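Stullilton Spectacles: demonstrations of cleaning glasses at a table

README, last revised January 30, 2026

What this is

Stullilton Spectacles is a small set of hand demonstrations for teaching a two-armed robot to clean a pair of glasses and put them away. We chose the task over lunch, when it seemed easy. It involves a hinged case, a spray bottle, a soft cloth that never has the same shape twice, and a wire frame that bends if you look at it sternly. The robot at Skivgate has so far mastered the case.

All demonstrations are done by a person with bare hands, seen from head height. A second part, driven by remote control on the Guthrie arms, is kept in its own folder and has its own README, mostly apologies.

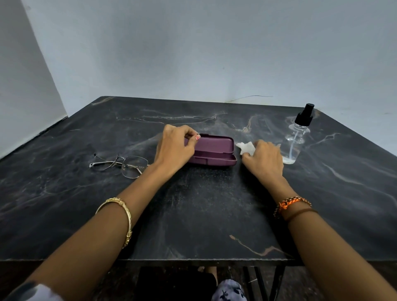
Each episode runs from first touch to hands off the table. The order of steps was left to the demonstrator, within reason. Some people spray first and then hunt for the cloth. Some open and close the case several times for no purpose we could find. These episodes were kept, and your policy may well learn to fidget.

Contents

episodes/ holds 44 episodes, in 9 sessions
labels/ holds step labels, one text file per episode
splits/ holds the train and test lists
bad/ holds 11 further episodes we could not face labelling

Step labels

There are 5: open, take, spray, wipe, stow. "Take" covers any object. We began with a separate label for each and fell out over what to call the cloth. Where the two hands do different things at once, the label follows the hand doing the harder job, as judged by whoever was labelling that afternoon.

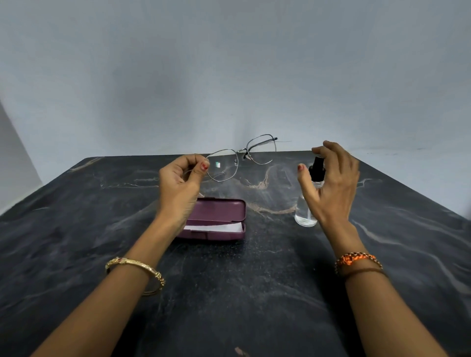 Known problems

Clear lenses are hard on depth estimates. So is a clear bottle. We picked both, so complaints should be sent to ourselves.

Thin rims vanish from the hand-object masks in nearly every session. The masks were made with Sirovico 0.9 and have not been corrected by hand, whatever the July release notes said.

There is no measure of how clean the lenses ended up. "Wipe" means wiping took place.

Loading

Run load.py from the top folder. It expects the folder names above and will fail rudely if you tidy them. Times in the labels are in seconds from the start of the episode, except in session 9, where they are frame numbers. A fix is planned.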